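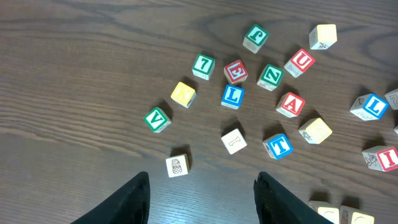

The ferry to Sumholm leaves at 6 in the morning, and I was on the dock before the ticket window had even opened! I had slept maybe three hours. Who could sleep, with a whole island waiting on the other side of the water?

My aunt had given me her old guidebook, the one with the cover taped back on, and in the margin next to the chapter on the Old Harbor she had written one word: Toft. No street, no explanation. I asked the woman selling coffee on deck if it was a restaurant.

"It's a hill," she said. "Well, it's a hill and a bakery. You want both."

So I did both. Sumholm rises straight out of the harbor in yellow and rust-red houses, and the lanes are so steep that somebody long ago gave up and turned them into stairs. 200 steps to the top of Toft, according to the sign, and I stopped on nearly every landing because the view kept getting better (and my knees kept getting worse). There was laundry over the lanes, a cat asleep in a rowboat, church bells from two directions that didn't agree on the time. I loved all of it.

The bakery was at the top, a green door and one long table by the window. I ordered the cardamom bun, then another one, and opened the guidebook to plan my afternoon. Prodanberg Castle, I decided out loud, and then the 2 o'clock boat around the lighthouse.

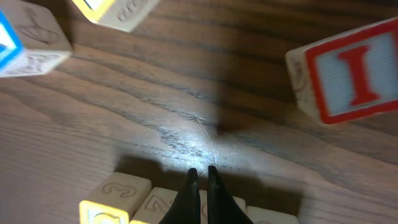

Skip the castle, Iara Lucero told me from the far end of the table, it's all ropes and gift shop now, and the lighthouse boat only goes halfway if there's any wind. Take bus 13 to Draltano and get off where the road ends.

"What's in Draltano?" I asked.

"Have you got a swimsuit?"

I had! I paid for my buns and ran down every one of those stairs, and the bus was already shaking at the curb with its doors open. The driver looked at my guidebook and laughed.

"There was a lady with a book like that," he said. "Years ago. She missed the last bus back."

"Did she mind?"

"She stayed 10 days," he said, and closed the doors.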